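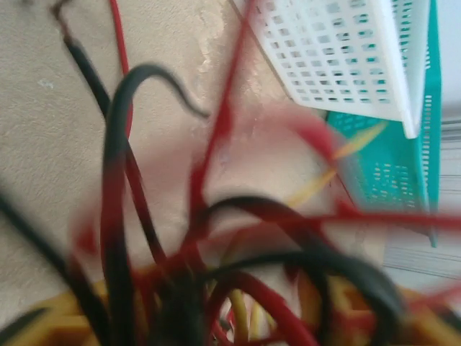 Red, black and a bit of yellow, baskets behind

Wire hoarders, how do you sort yours?
Posted by jellport_jan, 2/8/20

Hi all! I finally got sick of the drawer of doom (you know the one) and I'm trying to get my hookup wire under control before the model railway club's November show. Most of mine is red and black with the odd yellow strand, and it tangles if I so much as look at it. I've picked up a few of those plastic baskets with the holes in them, teal and white, and now I can't decide - do I sort by colour, by length, or just tie it all in bundles and chuck it in? I've got 341 little offcuts to deal with (yes, I counted, it was raining) and that's before I get to the good stuff.

Reply from Wotden
By length, every time! I did colour for years and it looked lovely, but I was forever digging through the reds for a piece long enough to reach the far side of the layout. Short bits in one basket, long bits in the other, anything with a bare end goes in a jar.

Reply from hsiuying_t
Have to disagree with Wotden. If you grab the wrong colour at eleven at night you'll be chasing a fault for a week. Colour first, then length inside that. And please don't wind it tight around your hand, it kinks and never lies flat again. I make a loose figure eight and put one tie near the middle.
- Hsiu-ying Tsang

Reply from jellport_jan
Ooh, I'd never thought of a figure eight! Mixed bundle for now, because I can't face pulling the colours apart tonight.

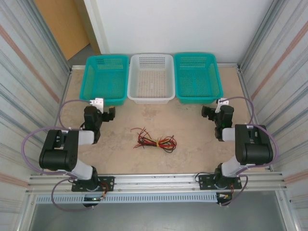 Can I use the same tie over and over?
Twist ties and hook-and-loop straps can be reused for years, but an ordinary cable tie has to be snipped off, so keep those for bundles you won't open often.

Reply from Penrose_Pete
Baskets with holes are a pain for wire, if you ask me. The thin ends poke through and catch on everything. I switched to shoeboxes, seven of them, all labelled, and haven't looked back.

Reply from Wotden
Shoeboxes! Pete, you can't see what's in them. Tuck your ends in and the holes are no bother.

Reply from wingyan_c
I'm with Pete on the boxes and Hsiu-ying on the colours, sorry Wotden. Jan, bin any offcut shorter than your finger. You won't use it.
- Wing-yan Chien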